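Ticket 251 – office PC won't stay on, Wotville branch
Status: open, waiting on part
Logged by: IT support, Tundport
Priority: normal (they've got a laptop to be going on with)

Reported problem
Front office desktop powers up, fans spin, then dies after around 25 seconds. No beeps. Nothing on screen. Was fine in April, started after the power cut. User has swapped the monitor lead already, no change.

Tried so far
09:10 – different wall socket, differnt mains lead. Same.
09:25 – everything unplugged except power and monitor. Same.
09:40 – held power button in with the lead out, waited, tried again. Stayed on a bit longer, then off.
10:05 – memory out, one stick back in. Same. Other stick, other slot. Same.
10:30 – known good supply from the Vemo box in the store room, just hooked up on the bench. Same fault, so supply is probably ok. Put the old one back.
11:15 – cleared the board settings. No joy.

Notes on the case for whoever picks this up. Ours is a Dell tower. Dell tower with the side off: 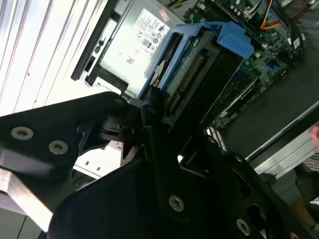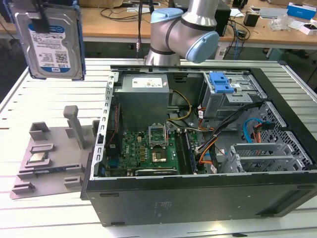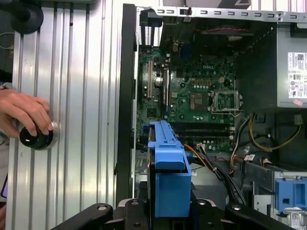 Blue plastic carrier is the drive carrier, third picture. On ours it's stiff, don't force it. Leave the data lead on the board end or you'll be hunting for the right port later.

Drive
Pulled and read on the bench machine. Healthy, no errors. Copied the user's folders to the Wotville share, 50 GB, took most of lunch. Checked a handful of files and they open. Mail archive is NOT in there, it was never on this PC – user has been told.

Where we are
Left with board or processor. My money's on the board. Refurb one is under 200 so no sign-off needed, order gone in. If it isn't here by the time you read this please chase, the supplier doesn't send tracking unless asked.

To do
– fit board, move processor over, new paste (tube in the top drawer is dried up, bring one)
– run it for a full afternoon before it goes back
– ask Wotville about a surge strip, they're still on the old white extention lead
– get the laptop back, and its charger this time

Update 15:50 – user rang, printer now not showing on the laptop. Seperate ticket please, not this one.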